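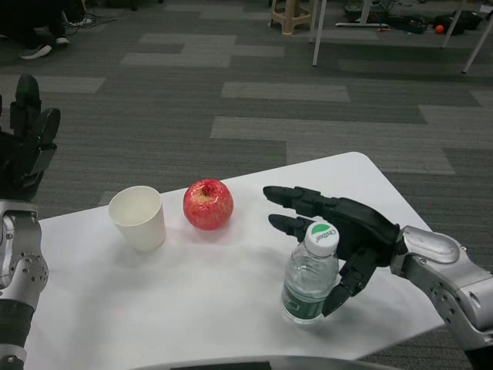

Is the Pronddale client portal worth paying for if you only see 45 nutrition clients? Probably only if most of them will log their meals without being chased, and mine won't.

Longer answer below, with the earlier message quoted so the new people can follow.

On Wednesday, March 11, 2026, a list member wrote:
> We moved our wellness clinic to Pronddale in September and I can't
> recommend it enough. Clients log meals from their phones, the
> dietitian sees it all on one screen, and Sales told us to expect up
> to 50 percent fewer missed follow-ups. The recipe library alone
> pays for the seats. Has anyone else on the list made the switch?

I did the 21-day trial, so I can speak to some of this.

First, the missed follow-ups. I asked Sales where that figure came from and got a PDF with a bar chart and no source. Fewer than what? Over how long? If your own clinic has before and after numbers, I would like to see those a lot more than theirs. Text reminders cut our no-shows when we started sending them, and we already had those.

Second, the recipe library. I count 266 recipes in the plan we were offered, and a good many are the same chicken and rice bowl with a different sauce. Filter for low sodium and no dairy and you run out of dinners fast. You can add your own, but the nutrient numbers have to be typed in by hand, one field at a time. I gave up after the lentil soup.

Third, and this is what bothers me most — the export. You can print a client's food log. You can't get it out as a spreadsheet unless you buy the next tier up. I asked twice. The second reply said it was "on the roadmap," and I've been in this work long enough to know what that's worth.

To be fair, the phone app is quick and the portion sizes are easier to change than they are in Sanadwood, which we use now. Clients who already like logging will like it. The ones who write "ate normal" on a paper sheet will write "ate normal" in the app too. I have three weeks of that if anyone wants proof.

Two questions for the original poster. Are you on the monthly or the yearly contract, and what happens to the client records if you cancel? I couldn't find an answer to the second one anywhere in the terms, and I'm staying on Sanadwood until I do.

Sent from the front desk, so please reply to the list and not to me.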